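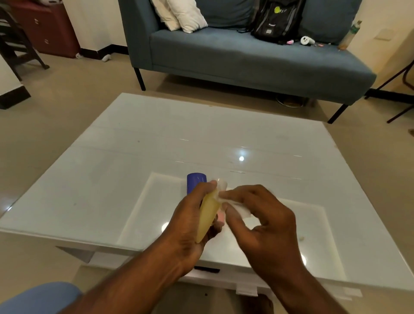

*Wiping a pale yellow bottle with a tissue, glass-top table, Nustirdale living room.*

# Ollitico: bottle and tube wiping

Notes on the wiping part of Ollitico. Read them before you trust the labels, because I don't fully trust them myself.

## What's in it

- 2,941 clips collected, 2,704 kept
- 3 homes in Nustirdale, 4 in Tranddale
- bottles and squeeze tubes, wiped with white tissue over a table

Each clip has one label for the item and one for the action. The action is always `wipe`. The first draft also had `clean`, and I took it out. Glass glare and a folded tissue hide too much of the surface for anyone to say what came off.
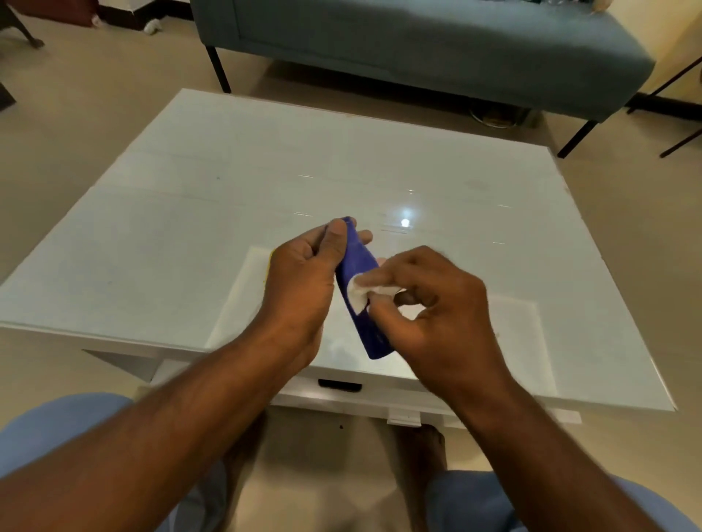 I'm also doubtful about the color names. `blue`, `navy` and `purple` were picked by different labelers, and the line between them moves from one home to the next. Use them as hints. If you need real color classes, relabel — the Fahy list is a decent place to start, though it has its own odd ideas about pink.

## Known problems

The item label says which thing is being held. Other containers on the table get no label at all, even when they are in plain view.
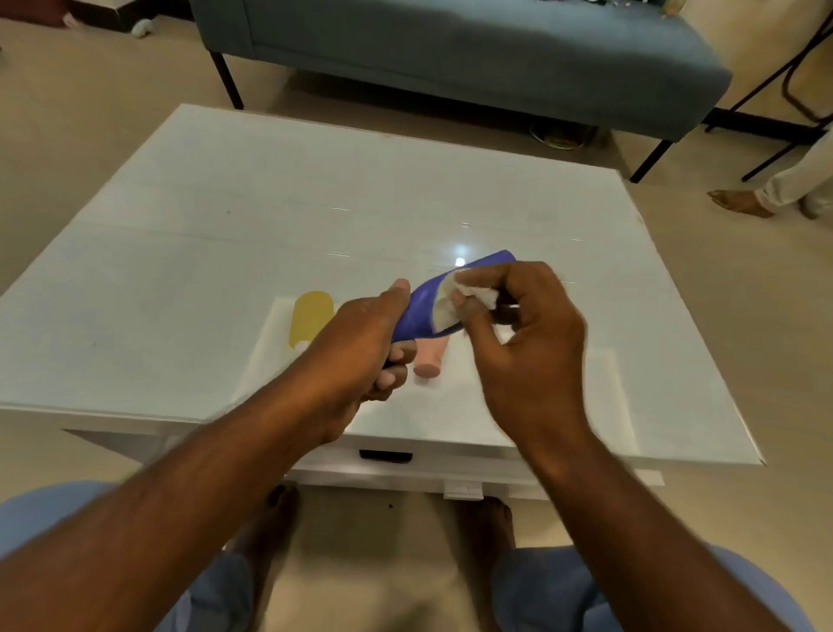 Start and end times are worse. Labelers were told to mark the first touch of tissue on plastic, and plenty of them marked the pick-up instead. The August batch was checked a second time and is a bit better.

## Not good for

Judging how well something was wiped. People keep asking, and I still don't see how these labels could support it.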